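Grurkine Tour Vinyl Box – the farewell set

Price: see basket
Catalogue no. 3746
Listed Monday, February 13, 2023

Right, I've been looking forward to putting this one up. If you saw Mbeki on their last run of shows in December you'll know why (and if you didn't, I'm sorry, you missed a good one). 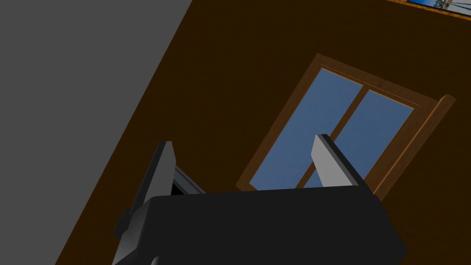
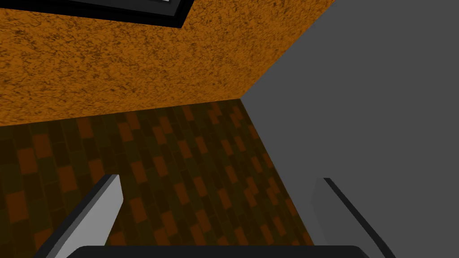
Coloured walls and plain grey, both pictures.

So, the box. You get 3 LPs, recorded over the final nights at the Drarero, plus a booklet with notes by Janaka Barua, who played bass with them from the second album onwards. He goes on a bit about amplifiers but I loved it. Sides one and two are mostly the early songs, and Wasar takes up nearly all of side five – they stretched it out every night and this is the longest version I've heard!

Yesenia Echeverri did the mixing and she's kept the crowd nice and loud. You can hear people singing over the quiet bits, which drives my brother mad. I think it's the best thing on there.

It's a pressing of 2000 and I've been given a small share of them, so it's one per customer please. The records are heavy, so post is a bit more than usual – you'll see the cost at checkout. I pack everything myself and send on weekdays.

Please note there's no download code with this one. I did ask.

If you'd like the T-shirt as well, add it to the same order and I'll put them in one parcel. Medium has gone, small and large are still here. Any trouble, drop me a line through the contact page and I'll get back to you when the shop's shut.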